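Subject: Re: [brornton-renters] Marks on walls and the exit report
From: Habibur Hettiarachchi
To: brornton-renters

On 2022-11-13, Rezaul Fakir wrote:

> Hi all,
>
> We are out of the Paul Street unit in January and I'm starting to look at the walls. Main problem is flat white paint that the owner had put on before we moved in. It marks if you look at it. Hallway has scuffs from the bikes, the kids' room has some biro, and there are grey patches near the light switches. I tried a magic eraser on one of the scuffs and now there is a shiny spot that looks worse than the scuff did.
>
> Pundow (the agent) told me on the phone that if the walls aren't "as per the entry report" they will get their own painter in and it'll come off the bond. She mentioned $543 for a room. Has anyone had this from them? Should I just paint it myself? And does anyone know what the white is? She wouldn't say.
>
> Cheers
> Rezaul

Rezaul,

We went through the same thing with Pundow when we left Bencombe Road, so I'll go through it in the order I'd do it if I had to do it over.

Get your entry report out first, before you touch anything else. Go room by room and look at what is ticked and what is written in the comments column. Ours had "minor marks" against the lounge and the second bedroom, and that saved us an argument over both. If your report says "freshly painted" and nothing more, find the photos that went with it and check the dates. Photos attached to an entry report are often from the sale listing.

Next, ask for the quote in writing. $543 for a room over the phone is a number and nothing else. Ask which room, how many coats, whether it includes the ceiling and skirtings, and how old the existing paint is. The age matters. Paint wears out, and the owner can't charge you the full cost of a new coat to replace one that was already several years old. When I asked that question by email the reply took 28 days and the figure was lower by then. Keep everything in email from here on. If she rings, write back afterwards saying what was said.

Work out what is fair wear and what isn't. My understanding is that the grey around the light switches and general dulling in the hallway would be argued as wear. Biro and handlebar gouges would be yours. Ring the tenants' advice line on anything you're unsure of, they were good with us. Have the report in front of you when you call.

On cleaning, put the eraser away. Flat paint has no sheen of its own and the eraser polishes it, and you can't get that back without paint. What worked for us was a bucket of lukewarm water with a very small squirt of dish soap, a soft microfibre cloth wrung out until it stops dripping, and light strokes from the bottom of the wall upwards. Change the water when it goes grey. Do the whole wall corner to corner if you can manage it, otherwise you end up with a clean patch that stands out. Sugar soap is fine too but go weaker than the bottle says and wipe it off again with plain water.

Biro is harder. 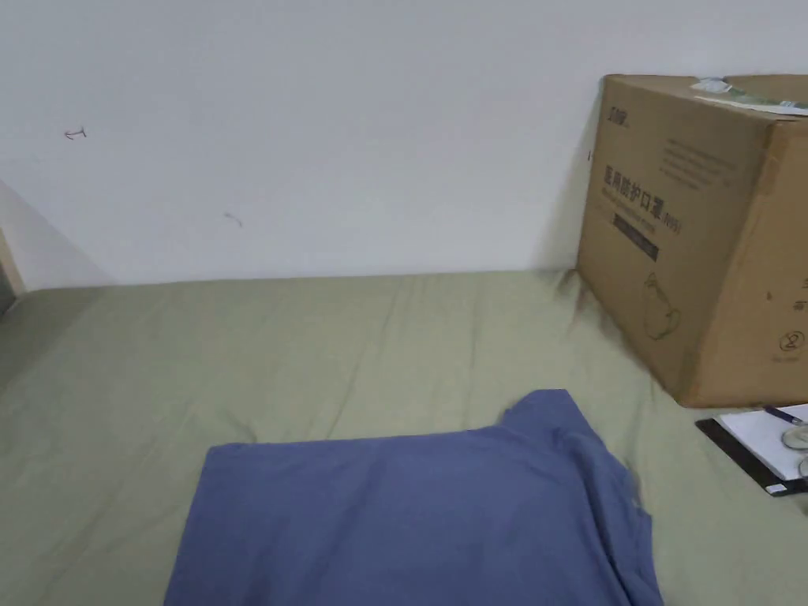 Back bedroom wall over the bed. Small dark pen mark up on the left, fainter grey one further right and lower.

For pen, try methylated spirits on a cotton bud, dabbing only, and turn the bud as it picks up ink. Test it behind a door first. If the ink spreads or the paint goes soft, stop and plan on painting. Don't paint straight over biro. It bleeds through water-based paint, sometimes a few weeks after you think you're finished. Put a dab of stain-blocking primer on it and let it dry properly, then two thin coats of the wall colour. Pencil and crayon are much easier and I wouldn't bother priming for pencil once it's been rubbed back with a clean white eraser (the stationery kind).

On whether to paint it yourself: check your lease, then ask in writing. Some agents want a licensed painter and some only want "a tradesmanlike finish". Pundow gave us permission by email after I named the paint, the sheen and the rooms. I would not go ahead on a verbal yes. If you paint without permission and the white is off by a shade, you can end up paying for the room anyway.

Finding the white. There is no such thing as plain white at a paint counter and guessing doesn't work. Look in the garage, the laundry cupboard and under the stairs for old tins. If there aren't any, cut out a chip somewhere hidden, behind a power point cover or down low inside a wardrobe, the size of a fifty cent piece, and take it in to be scanned. The paint shop in Brornton did ours while I waited. Get the 500 mL sample pot before you buy a bigger tin. Paint a piece of card with it, let it dry overnight and hold the card against the wall in the morning and again at night with the lights on. Check the sheen as well as the colour. Low sheen over flat will show from the doorway even when the colour is dead right.

For small touch-ups use a mini roller with a short nap, not a brush. Brush marks catch the light. Feather the edges out. If there are more than a few spots on the one wall, it is quicker to roll the lot.

Costs, for what it's worth. Primer, sample pot, a four litre tin, rollers, tape and filler came to a bit under $200 for us and that did the hallway and one bedroom. We got the full bond back, less the carpet clean, which we had agreed to anyway.

Last thing, take your own photos at the end with the lights on and the blinds up, every wall, and stand far enough back to get the whole wall in. Then take close ones of anything that is listed in the entry report.

I still have most of a roll of the good green tape and a spare roller frame if you want them. I'm at the Bencombe end of the list most weekends, so email me off list and we can sort out a time.

Habibur

--
To unsubscribe, send a blank message with "unsubscribe" in the subject line.
Please trim quoted text when replying.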